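2025-04-26

Third day of folding for the robotics club. Kiran Saxena had the sheet with the task list and I had the grippers. The job is the same as before: pick up a garment with the yellow fingers, fold it, put it on the bed with the others, then pull it apart and start again. The gray fuzzy one is the worst. It's thick and the fingers lose hold of it unless I go in deep.
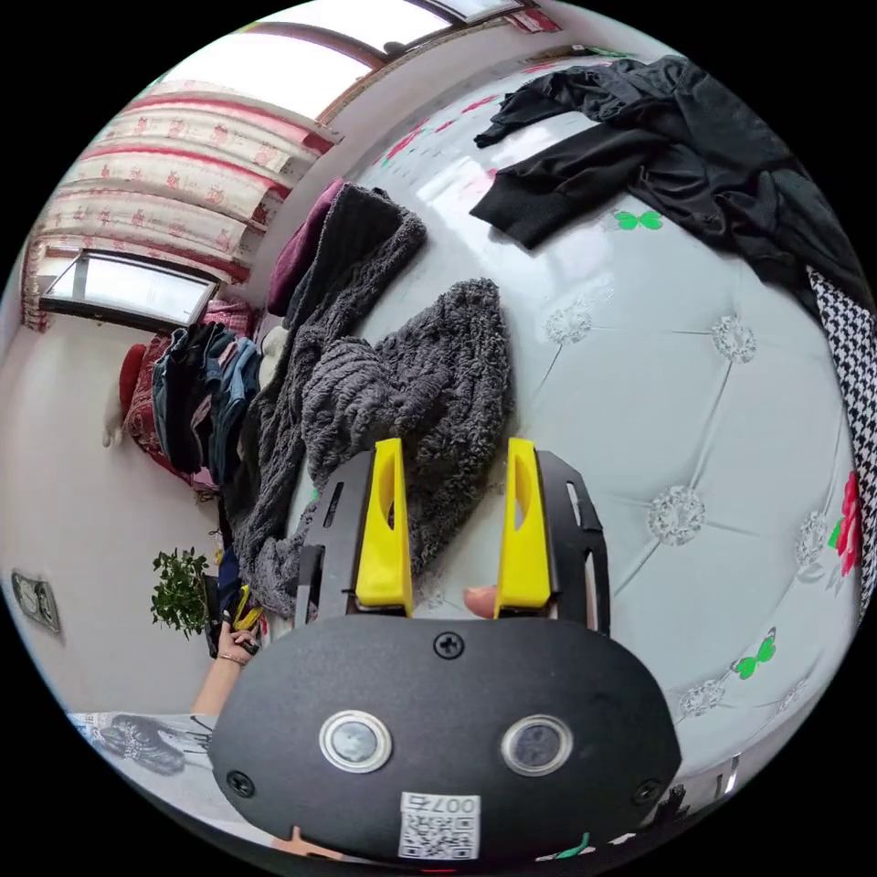
How many folds does the club need before the model can be trained? Mr. Lungu wants 1,726 between all the teams, and we hand ours in by July.

I did 18 before lunch. My wrists were sore by then — the left more than the right. Chiamaka says to keep the elbows in, so I tried that for the last few and it was a little better. The jeans are easy. They stay where you put them and the stack doesn't lean.
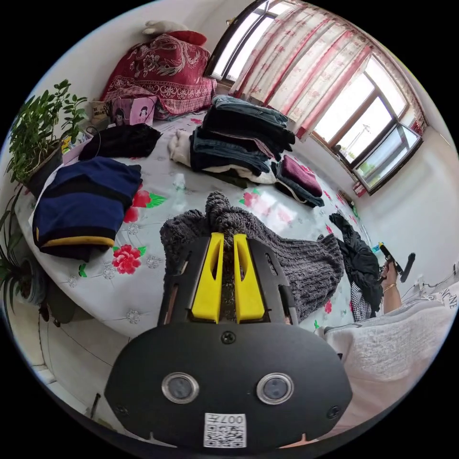
After lunch I slowed down on purpose. Two of my morning folds had to be thrown out for moving too fast, and I didn't want to lose more. Each one took about 35 seconds when I did it right. Kiran wrote down the start and end of every try and called out the next garment. We swapped once so I could sit.

Still to do: the black one again, and a note to Anju about the file names, which don't match hers.

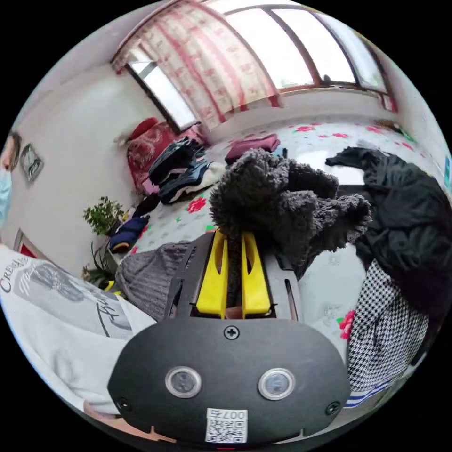
The gray fuzzy one, on the yellow fingers.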